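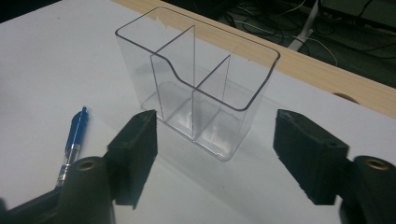

Brornex Technical Publications

Section 4. Creating a show file in Grakik

Use this section to set up a new show file for a play, musical or screening. It assumes that the Grakik playback software is installed and that the audio interface is working (see Section 2). If you are opening a file made by another theater, go to Section 6.

Before you start

You need the final running order, the sound and video files, and an operator account with Edit rights. Copy all media to the local drive. Grakik can play from a network folder, but a dropped connection will stop the cue.

4.1 Create the file

1. Select File > New Show.
2. Enter the title of the production. The title can be changed later; the show code cannot.
3. Select the venue profile. If your venue is not listed, select Blank and enter the outputs by hand.
4. Set the number of acts. Enter 1 for a film or a one-act play.
5. Select Create. The cue list opens with one empty cue per act.

Note: A show file holds up to 1,000 cues. Cues that are switched off still count toward this limit.

4.2 Add cues

1. Place the cursor on the line above the point where the new cue is to go.
2. Press Insert and choose Sound, Video, Light or Wait.
3. Enter a cue number. Whole numbers are best on the first pass — point numbers such as 14.5 can then be used for changes made in rehearsal.
4. Attach the media file, if the cue needs one.
5. Set the fade-in and fade-out times in seconds.
6. Enter the line or action that calls the cue. This text appears on the operator screen in large type and is cut at 144 characters.
7. Repeat for each cue.

Caution: Do not renumber cues after the stage manager's book has been marked up. The Renumber command has no undo.
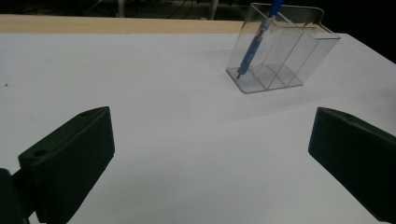

Clear pen holder on a white tabletop

4.3 Set the intermission

1. Select the last cue of the first act.
2. Open the Break tab and turn on Hold at End.
3. Enter the length of the intermission in minutes.
4. Choose the house music playlist.
5. Turn on Bar Call if the lobby speakers are on a separate output.

The countdown starts when the operator presses Go on the held cue. It does not start the next act. The operator must release the hold by pressing Go twice.

4.4 Pair the Bunting handset

1. Switch on the Bunting handset and hold the center key until the display shows PAIR.

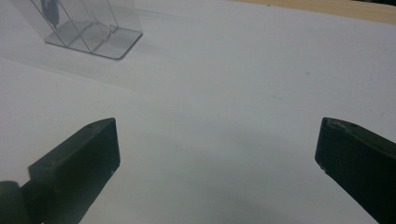
2. In Grakik, select Devices > Add and pick the handset from the list.
3. Enter the code shown on the handset.
4. Press Go on the handset with no cue loaded. The status bar shows Received.

If error 111 appears, the handset is still paired to another show file. Clear it from that file first. Error 907 means that the handset firmware is too old for this release.

Note: The Wenduscombe venue profile reserves handset channel 1 for the fly floor. Use channel 2 or higher with this profile.

4.5 Save and lock

1. Select File > Save, then File > Lock for Performance.
2. Enter the operator password.
3. Save a second copy to a removable drive.

A locked file can be played but not edited. To run a cue check with the file locked, see Section 5.

Section last revised November 8, 2022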